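Handheld demonstration gathering

Handheld demonstration gathering is a way of collecting examples for a learning system in which a person carries out an everyday chore using grippers held in the hands, each resembling the end of a robot's arm. The movements are recorded along with the camera's view, and the recordings are later used to train a robot to do the same sort of job. It has become a favourite for household work, as it can be done in an ordinary kitchen with very little fuss.

Tasks tend to be humble ones: folding a tea towel, putting away cutlery, or (a perennial favourite) standing chopsticks upright in a holder, which asks for a surprisingly delicate pinch.

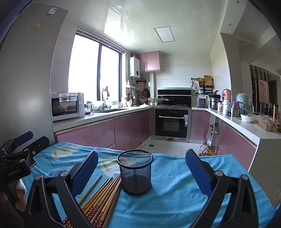 Gripper with blue fingertip pads at a mesh cup, chopsticks to the left.

The Wullum collection, organised by Rizal Wibisono, is a modest but much-loved body of such work. It holds 4,000 demonstrations recorded in home kitchens, of which 600 involve chopsticks, and its colourful assortment of tablecloths was welcomed by people who had grown rather weary of plain grey benches. Wibisono's notes encourage demonstrators to work at a natural pace and to keep their fumbles in, so that the system can learn how a dropped item is picked up again.

Two-handed recordings take more care, with the paths of both grippers having to be matched in time before training can begin.

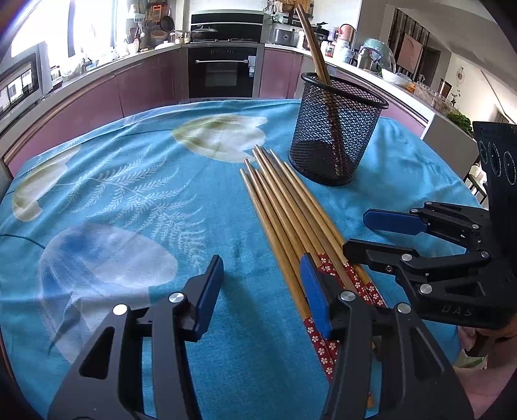
How many demonstrations does a single chore need?
It depends on how much the objects and rooms vary, though the Wullum notes suggest 1,000 as a comfortable starting point for a chore done in several different homes.

See also: Retevora, Makori method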